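Planning and Budget for a Desk Robot Arm: Frequently Asked Questions

What does the Wurner starter set cost?
The arm with its gripper is 2000 dollars. The spare finger set is 99 dollars and is ordered separately.

Do I need a special table?

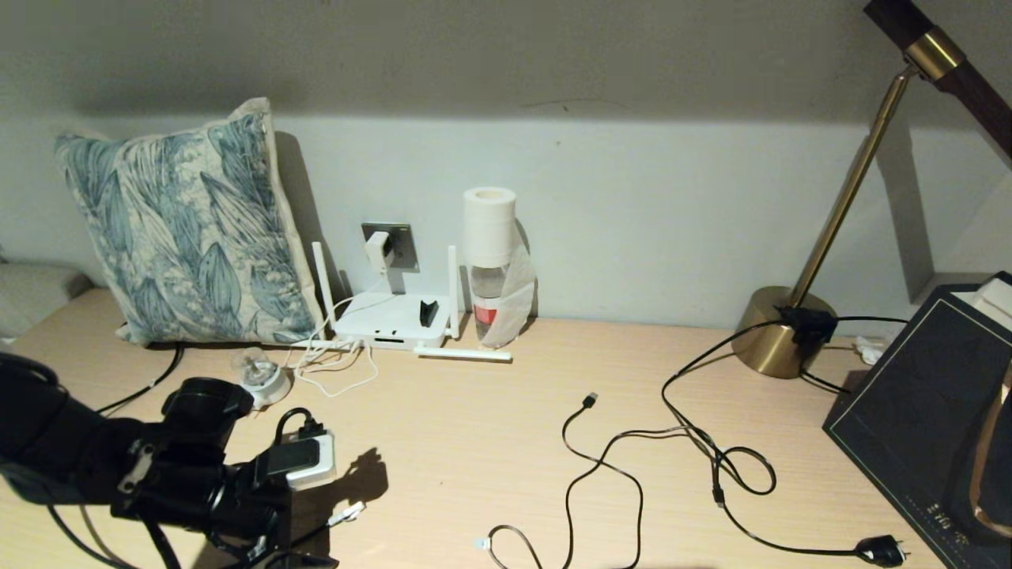

Most buyers start with the furniture they already have, and we recommend the same. Please plan the free surface first. On a wooden desk with a router, a brass lamp and black cables in loops, the arm shares its space with all of these, so measure only the part that remains.

How many wall sockets should I plan?
The set needs 3. If your sockets are already used, put a good power strip in the budget.
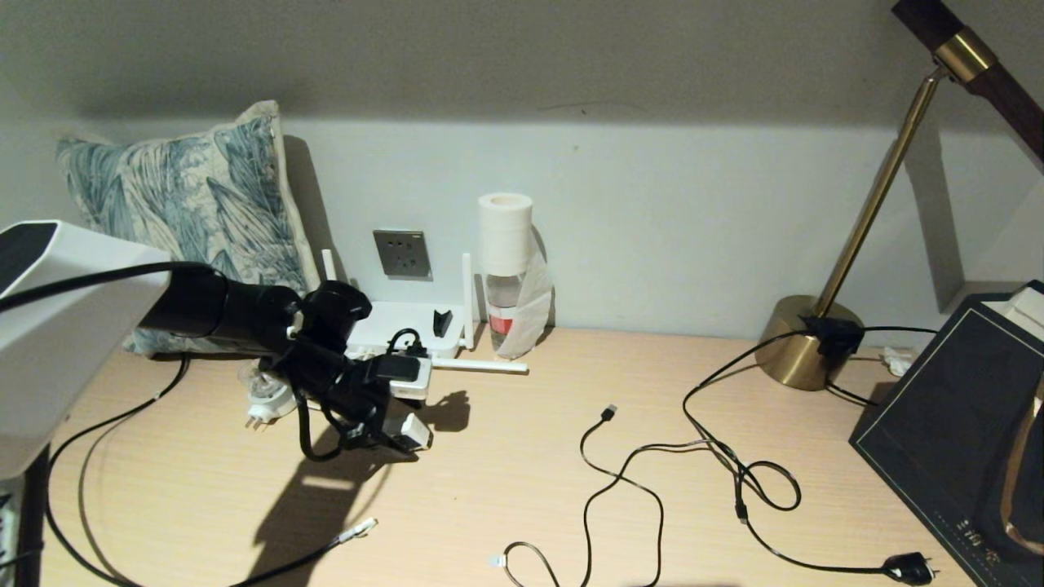

It should stay within reach of a hand, and its cord should not cross the working area.

Are the fingers a running cost?
Yes. They wear slowly, and we advise to keep one spare pair.
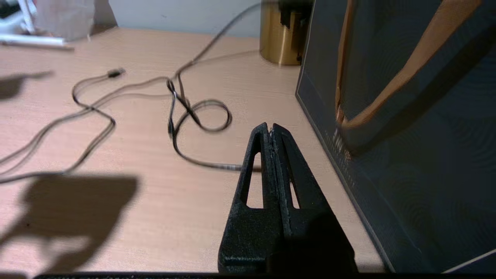 Thin and flexible items, such as cords, ask more from the fingers than boxes do. If this is your main work, order two pairs.

What total should a small office approve?
With the Prindden service plan for the first year, the total is a little over 3000 dollars. Orders placed before December keep the present price.
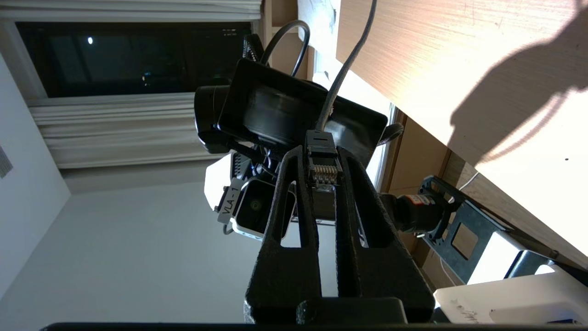
Answers by L. Ho, Purchasing Advisor, Ovulska

Can I add a second arm later?
Yes, but please tell us at the first order, so that we reserve the same version for you.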